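Imprimir | Enviar por correo

Jornada de puertas abiertas en Grastamton: el brazo, la cuchara y una tarde larga

Mayo. Redacción del boletín

El jueves fuimos a Grastamton a ver el robot de cocina de Jemum. La invitación prometía «una cocina que trabaja sola» y llegó a los socios con dos semanas de antelación, acompañada de un folleto en papel satinado. La cita era a las cuatro. A las cuatro y veinte seguíamos en el vestíbulo con un café, viendo en bucle un vídeo de la empresa en el que el brazo removía una salsa a velocidad, sospecho, bastante acelerada. Nadie supo decirnos a qué velocidad estaba el vídeo.

Conviene explicar por qué nos interesa el asunto. Varios socios llevan comedores, obradores pequeños o cocinas de residencia, y todos han recibido en el último año la visita de algún comercial con una máquina bajo el brazo. Las cuentas que traen esas visitas suelen ser redondas. Jemum habla de 1000 raciones diarias, y la cifra aparece tres veces en el folleto, la última en negrita. Preguntamos de dónde salía. Es una proyección, nos dijeron, calculada para una instalación completa con varios brazos y una cinta que todavía no existe. En la sala había un solo brazo y una mesa.

La demostración empezó con lo que el presentador llamó «tareas de menaje». Traducido: acercarse a un cuenco, coger un cubierto, dejarlo en otro sitio. Para el que haya pasado un turno en una cocina, el repertorio es modesto. A su favor diré que no intentaron vendernos fuego ni cuchillos, y que el personal técnico fue bastante más prudente al hablar que el material impreso. Uno de ellos reconoció que los objetos metálicos les dan muchos quebraderos de cabeza. El acero pulido devuelve la luz de los focos, la cámara ve manchas blancas donde debería ver una forma y el programa tiene que adivinar dónde acaba el borde. En cualquier cocina profesional, casi todo lo que se toca es de acero, así que tomé nota.

Nos enseñaron también, en una pantalla, la imagen que recibe el sistema desde la muñeca del brazo. Fue para mí lo más útil de la tarde. Desde fuera uno ve una máquina que se mueve con aplomo; desde dentro, una cámara pequeña muy cerca de las cosas, que pierde de vista medio cuenco en cuanto se arrima.

Un socio que gestiona el comedor de un colegio preguntó qué pasa si alguien mueve la cuchara mientras el brazo va de camino. La respuesta fue larga. Resumida, el brazo se para, vuelve a mirar y empieza otra vez, si la luz no ha cambiado. Otra asistente quiso saber quién limpia las pinzas y con qué producto, y si admiten agua caliente a presión. Quedaron en mandarlo por escrito. A día de cierre de este boletín no ha llegado nada, aunque también es verdad que han pasado pocos días.

Luego vino el turno de Kasten, la distribuidora, con la parte comercial. Ofrecen un contrato de alquiler con mantenimiento incluido y una fase de prueba de 8 semanas. Pedimos el contrato para leerlo y nos dieron un resumen de una página. En él no figura quién responde si la máquina se queda parada en pleno servicio, ni en cuánto tiempo. Tampoco está el precio de las pinzas de repuesto, que según el propio técnico son una pieza de desgaste. El comercial insistió en que eso «se habla caso por caso». Quien haya firmado un mantenimiento de cámaras frigoríficas sabe cómo acaba esa conversación.

Me hubiera gustado ver un servicio entero, aunque fuese pequeño: veinte bandejas, una detrás de otra, sin parar para recolocar nada. Lo pedimos al final y la contestación fue que el programa de la tarde ya estaba cerrado. En cambio sí repitieron el ejercicio de la cuchara para los que estaban al fondo, con la mesa en la misma posición y los objetos en el mismo lugar que antes. Habría sido fácil cambiarlos de sitio.

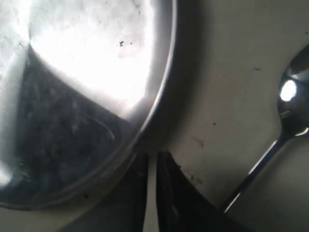
Las pinzas, entre el cuenco de acero y la cuchara, vistas desde la muñeca del brazo.

Miren el reflejo del cuenco y entenderán lo que decía el técnico. Una buena parte del interior se va a blanco y el resto queda en sombra. A la cuchara le pasa algo parecido, en pequeño. No dudo de que haya manera de resolverlo, y en Jemum aseguran que la próxima versión del programa, que llaman Vetgate, trabaja mejor con superficies brillantes. De momento es una promesa con nombre. Pedimos ver Vetgate y no estaba instalado en la máquina de la sala.

Hay trabajo serio detrás de lo que vimos, y lo digo sin ironía. La gente del taller sabe lo que hace y contestó a casi todo sin rodeos. Lo que no cuadra es la distancia entre esa mesa y las 1000 raciones en negrita. Recomendamos a los socios que reciban la oferta que no firmen la fase de prueba sin tener delante el contrato completo, la ficha de limpieza y un compromiso de asistencia con plazos.

Quien quiera el resumen que nos entregó Kasten puede pedirlo en secretaría, en horario de mañana. Hay una segunda sesión prevista en Grastamton, todavía sin fecha. Si se confirma, llevaremos nuestros propios cuencos.

Imprimir | Enviar por correo

Artículos recientes
- Alquilar o comprar: lo que esconden los contratos de maquinaria
- Campanas extractoras, la revisión que siempre se aplaza
- Resultados de la encuesta sobre turnos partidos
- Compra conjunta de menaje: abierto el plazo de pedidos
- Cartas de los socios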